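Diary of the Residence Office, 9 October 2024

The office opened at the usual hour. The first matter was the heating in the north staircase, which was reported cold by residents on the second floor at the end of last week. The contractor from Jevance attended before nine and bled the radiators on each landing. He has asked that the valve beside the laundry door be left fully open until he returns with a new part. A notice to that effect has been put up in both lifts.

Ebise Dinsa took the morning desk. Most enquiries concerned post. A new student had been waiting for a bank letter sent to the old Tsegaye House address, and it was found in the tray for returned mail. Residents who moved across from Tsegaye House over the summer are again asked to tell their banks and doctors of the change. The redirection ends in January and will not be renewed by the office.

At half past ten there was a short meeting on the reading week timetable. It was agreed that the quiet hours would begin at nine in the evening for the whole of that week, including the kitchens on the ground floor. Kiros Ayele asked that the music room be left out of the rule, as it is lined and cannot be heard from the bedrooms. This was accepted, provided that the door is kept shut and the key is signed back in before midnight.
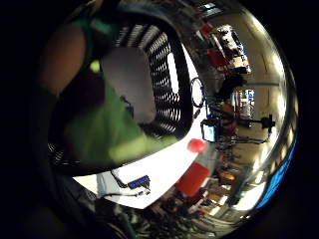
Student Residences and Welfare Department

The rest of the morning was given to the question of the shared cupboards. Fuad Tefera has drawn up a plan of the kitchen on each floor, with one shelf marked for every room and one left over for common use. The plan is a sensible one and will be tried on the first and third floors before it goes any further. Labels have been ordered. Until they arrive, residents should use the paper slips that are kept at the desk, and should write a room number on them and not a name.

A letter was received from the parent of a first-year resident about the price of the evening meal. A reply was drafted, explaining that the price is fixed for the year by the catering contract and that a resident may leave the meal plan at the end of any term with 14 days' notice. The letter also asked whether food could be kept back for students who have late classes. The kitchen already does this when a request is made before three in the afternoon, but the arrangement is poorly known. It has been added to the welcome sheet, under the paragraph on packed lunches.

Lunch was taken in the dining hall, where the lentil soup was well received. The new trays are lighter than the old ones and slide rather too easily on the rails. Two were dropped during the first sitting. The head cook has been told, and would like to keep the old trays in use for hot dishes for the time being.

In the afternoon Styliani Stamatopoulos came over from the welfare team to go through the list of evening events. The film night will remain on its present evening. The language tables, which were quiet last term, will move from the common room to the small dining room, where people can hear one another. Five languages have been offered so far, and a sixth would be welcome if a resident is willing to lead it. The walk to Pandmont has been put back by one week on account of the railway works – the replacement bus does not stop near the start of the footpath, and the road between the two has no pavement.

There was some discussion of the first-year supper. In earlier years the guests were seated by course of study, and it was felt that this led to the same conversations that students had been having all day. They will now be seated by staircase. Abena Korletey has offered to write the place cards by hand, as she did for the spring dinner, and the office is grateful to her. The menu is not yet settled. The cook favours a baked fish, but a second hot dish without meat or fish must be offered in the same quantity, after the shortage last year.

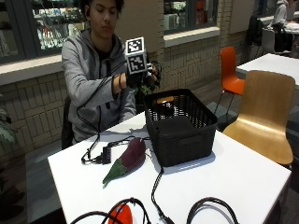

At a white table, in a light grey hooded top.

The bicycle store was inspected at three. Several bicycles carry no tag and appear to have stood there since the summer, judging by the state of the tyres. Orange notices have been tied to the handlebars. Any bicycle still without a tag at the end of the month will be moved to the yard behind the boiler house, and may be claimed there on showing proof of ownership. The lock on the outer gate is stiff and needs oil. The light above it comes on late, so that the path is in shadow at the time when most people are coming home, and a request has been sent to the estates office to have the timer changed.

Nomport, who supply the laundry machines, telephoned to say that the change to card payment will go ahead as planned. Coins will be accepted alongside cards for two weeks and then no longer. Residents holding laundry tokens may exchange them at the desk for credit of the same value. It was pointed out to the company that the instructions on the wall still describe the old machines, and that the drying times given there are wrong. New instructions have been promised.

One item of lost property was returned, a green umbrella with a bent rib. A pair of reading glasses in a brown case, a physics textbook and a single walking boot remain unclaimed. The boot has been at the desk since the start of term and its owner would be doing the office a kindness by collecting it.

The evening was calm. A smoke alarm sounded on the third floor shortly after seven and was traced to toast. The floor was cleared properly and without fuss, and residents were back in their rooms within a few minutes. Those who came down without coats were let into the front hall to wait, which should be the practice whenever the hall itself is safe. Fuad Tefera reset the panel and entered the alarm in the fire book.

For tomorrow: the window in the second-floor kitchen is to be looked at by the joiner, the cupboard slips need to be copied, and a key to the music room must be cut. The minutes of the timetable meeting are with Kiros Ayele for correction. The desk was closed at ten and the keys passed to the night porter.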